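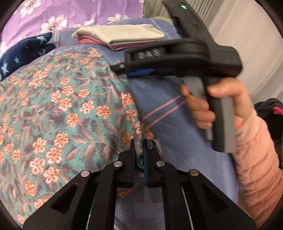
Hand-held gripper pairs for cloth handling
Last updated: April

Saltbridge supplies hand-held grippers as matched pairs for teams recording folding, sorting and bed-making work. A person holds one in each hand, works the jaws with a trigger, and does the task at normal household pace. Each gripper carries its own camera. Recordings go to whatever training setup you already run.

The pair is sold for cloth first. It will pick up cups and boxes too, but if rigid objects are most of your work, look at the Zirnier range before you order. Zirnier jaws are wider and cost less to replace.

What is in the case

Left and right grippers, matched at our bench. A charger for both. One set of spare jaw pads, a driver for the jaw screws, a calibration card and a carry strap. Memory cards are not included. Order them at the same time if your purchasing office is slow with small items.

Jaws and pads

The tips are narrow so they can get under a single layer of thin cotton. Soft pads line the inside faces and do the holding. Pads are the main running cost. On fleece and terry they pick up lint and lose grip well before they look worn, and a team folding every working day should plan on a new set each month. Thin printed cotton is easier on them.

Wipe pads with a damp cloth only. Solvent cleaners lift the adhesive and are not covered under warranty.

Buy or rent

Rental is by the month, with a minimum of 3 months. The rental fee covers pads, one recalibration and return shipping. If your project runs longer than two rental terms, buying is usually cheaper, even after you add a spare battery set.

Purchased pairs come with a two-year warranty on the body, trigger and linkage. Pads, straps and batteries are wear items.

Lead time is 21 days from a signed purchase order for up to 20 pairs. Larger orders ship in batches and we agree on the dates in writing. We don't hold stock against a verbal quote.

Planning your budget

The grippers are rarely the largest line. Operator hours come first, then storage, then the time someone spends checking recordings and throwing out the bad ones. Hettiarachchi, our scheduling package, helps with the last part but is licensed separately, per seat.

Put money aside for cloth as well. Buyers forget this. A stack of identical white towels gives you very little variety, and mixed prints, weights and sizes from a thrift store are fine for the purpose. Wash new items once before use — factory finish makes some fabrics slide.

Ask for one spare pair if you have several operators working at once. A gripper sent back for recalibration leaves its partner idle, and we can't match a single replacement unit in the field.

Matching your robot

Check jaw fit before you commit. Drivovau arms take the same jaws with an adapter plate, so the robot's fingertips and the hand-held ones are the same part. For other arms, send us the flange drawing and we will quote for a plate. Plates are made to order and can't be returned.

Quotes

Send the number of pairs, rental or purchase, delivery country and arm model to Ksawery Szczepańska in the Saltbridge equipment office. Prices are quoted without sales tax. Mention any insurance certificate your site requires at this stage, as adding it later means reissuing the quote.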